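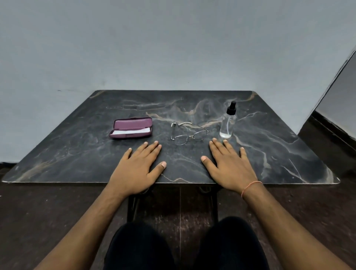

Lens Cleaning at the Small-Item Bench: Gallery and Budget Notes

Branbridge wants a number for automating the eyeglass bench, and Massawe has sent a quote for a two-arm cell with a year of support. Before anyone signs, Dennis Okoth asked for a page that puts the job next to the price. I have read the brochure twice and I'm still not sold. The demo part was a solid plastic block. Our part is a pair of wire-rimmed glasses with temples that swing.

The current plan is 148 pairs a week, and the quote assumes 313. I'd like to know who is bringing in the other pairs. The quote also leaves out fixtures, which Finn Ackermann thinks we will need for the case, the bottle and the glasses -- three things that don't sit in the same spot twice unless somebody makes them.

Wiping is the step I would spend the trial money on. Massawe lists it as "supported" and gives no force figure at all. Enent at least admitted they would have to test it, and asked for 220 sample cloths.
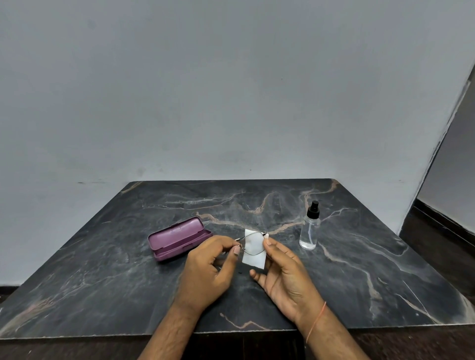 Cloth behind the lens, thumb on the rim. Both hands are busy, so price two arms or price a clamp.

Cloth is the part every vendor skips over. It folds, it bunches up, and it ends up hanging below the rim. If a gripper can handle that, show me a full shift of it, with the failed picks left in. Jomness offered a two-minute video. I said no thanks.

Spraying looks easier on paper, and the quote treats it as a fixed nozzle on a stand. That may be fine. But a fixed nozzle means the glasses have to be brought to it and held at the right angle, and mist on clear lenses is a hard thing for a camera to check. Inspection is a separate line in the quote, marked "optional," with no price next to it.

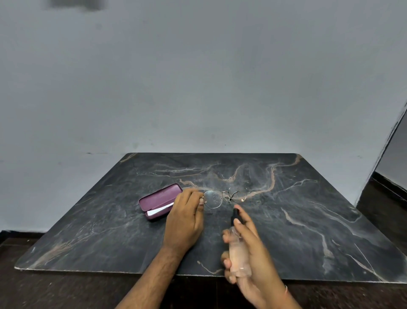
One hand steadies the glasses, the other has the spray bottle. Ask what a spare nozzle costs.

My request for March is a paid trial on our own glasses, with our own cloths, and no purchase order until we see the results. Dennis has the spreadsheet. Send him corrections, especially if you have a real price for inspection.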